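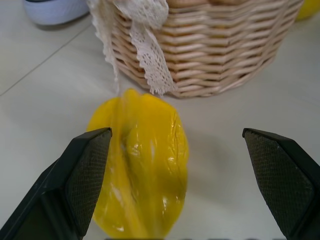
Can a Robot Pick Up After Me Yet?

I have wanted a machine to tidy my floor since I was old enough to be yelled at for it. So when the folks at Gastelholm said I could spend an afternoon in August watching their Pusura arm put things away, I was out the door before I'd found both shoes.

The job sounds like nothing. There's a star fruit on the tile, there's a wicker basket with lace hanging down the side, and the one should end up in the other. My niece could do it at 2 (she'd throw it, but still!).

Then you look at it the way the gripper has to. A star fruit is all ridges and grooves, and it's shiny, with little spots of glare running down the middle. The two black fingers have crosshatched pads for grip, which helps, but they also have to line up. If the fruit sits closer to the left finger than the right, one side touches first and the whole thing can roll. You and I fix that without thinking. The arm has to notice, shuffle over, and try again.

I counted, naturally. Out of 12 tries that afternoon, 9 ended with the fruit in the basket. One of the misses snagged the lace and I gasped out loud like it was a ball game.

The Homholm people, who make a rival arm called the Gebru, told me over the phone that soft stuff is the real headache, and I believe them. Socks! Towels! Anything that changes shape when you grab it!

So would I buy one? Not this year. I'd take it over my own habit of stepping around things for a week, though, and I've already asked Gastelholm if I can come back with a bag of laundry.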